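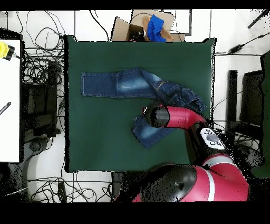

Search this board Enter keywords

aebischer_ops
Members are asked to comment on section 2 of the Vetbridge garment handling practice. The draft requires a clear floor on every side of the work mat before the arm is powered. Cables lying to the left of the mat, as at this station, would be recorded as a finding.

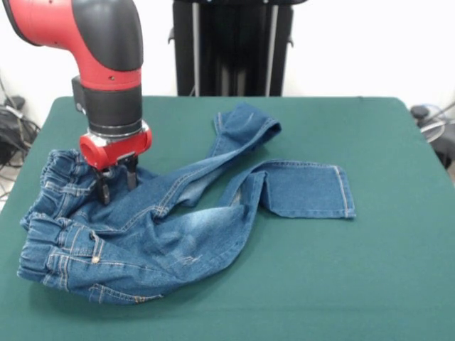

Gripper fingers at the waistband, denim on green cloth.

clarkano_qa
We cannot support the clause as written. Our log holds 3,128 garment cycles and no stop caused by a floor cable. Covers should be required on walkways only.

sarkeritz
I disagree. The rule protects people – the cycle log does not record who trips.
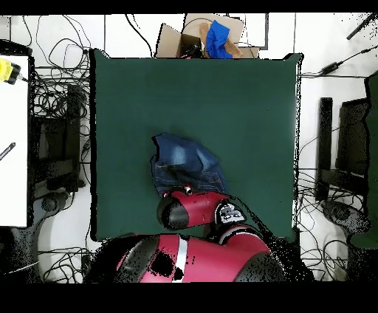
Arm over the mat, denim partly under the gripper.

clarkano_qa
Noted. We would accept "walkways and operator positions" and will submit that wording in March.

aebischer_ops
Please cite comment 117 when you do.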